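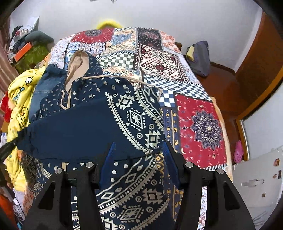

Report by a second-year student, BA Textile Studies, Rirnville College

Pattern on pattern: folding and storing printed clothes in a small bedroom

Introduction

My project for the Everyday Textiles module looked at what happens to clothes between the drying rack and the drawer. I live in a shared house on Vitlow Road, where my room has one chest of drawers and a bed, and the bed is the only flat surface big enough to fold on. Most of my clothes are printed, and so is the bedding. I wanted to find out whether this makes folding slower, and whether a different way of folding would fit more into the drawers.

Background

The module reader says a lot about washing and very little about folding. The most useful source I found was a household booklet from the Maihi collection in the college library. It gives one method for each type of garment and assumes a plain table or a plain sheet underneath. It has no entry for anything with a hood.

Materials

The quilt is a patchwork of printed squares. The patches include a black and white checkerboard, a cream one with a dark red kilim pattern, and a large red one with a navy and white mandala flower and small crescent moons. The two pieces that gave me most to write about were both navy. One is a fabric with a large cream-white geometric print of diamonds, zigzags and stepped squares. The other is a hooded garment with a small white paisley-like print, a beige hood lining and a beige drawstring cord. Laid one over the other they are hard to tell apart at the edges, and a plain navy section of the hooded piece makes this worse, as there is no print on it to follow.

Method

I folded my clean washing on the bed every evening through May, at nine o'clock, with the ceiling light on. For the first half of the month I used the booklet method, which is to lay the garment face down, bring the sides in and fold up from the hem. For the second half I used what I have called the Wotard fold, after the hall of residence where I learned it. The garment is folded in half lengthways first, then rolled from the hem towards the neck. I timed each session and wrote down anything I had to do twice.

I repeated part of the work on a plain cotton sheet spread over the quilt. The sheet cost 400 pence from the market and was the only thing I bought.

Results

I recorded 214 folds. The total time was 3,478 seconds, not including putting things away. The Wotard fold was slower for shirts but took up less of the drawer. For hooded garments it was better on both counts, provided the hood was opened out and laid flat before starting. If the hood was left bunched, the roll came out thick at one end and would not stand up in the drawer.

The plain sheet made a clear difference. Most of the folds I had to do again on the bare quilt were dark prints, and the usual fault was that I had picked up the wrong edge. On the sheet this hardly happened. Pale linings helped as well — a beige hood shows which way up the garment is even when the rest is lost in the pattern.

Drawstrings were the main nuisance. A loose cord gets caught in the roll and has to be pulled out afterwards. Tucking it inside the hood first solved this.

Problems

The drawer I measured is 30 centimetres deep, and I did not allow for the runner at the back, so my first set of drawer plans was wrong and had to be redrawn. I also got quicker as the month went on, which will have favoured the second method. A fairer test would have swapped the two methods every evening.

Further work

I would like to try the same thing with knitwear, and with someone else doing the folding. I have kept the sheet on the bed.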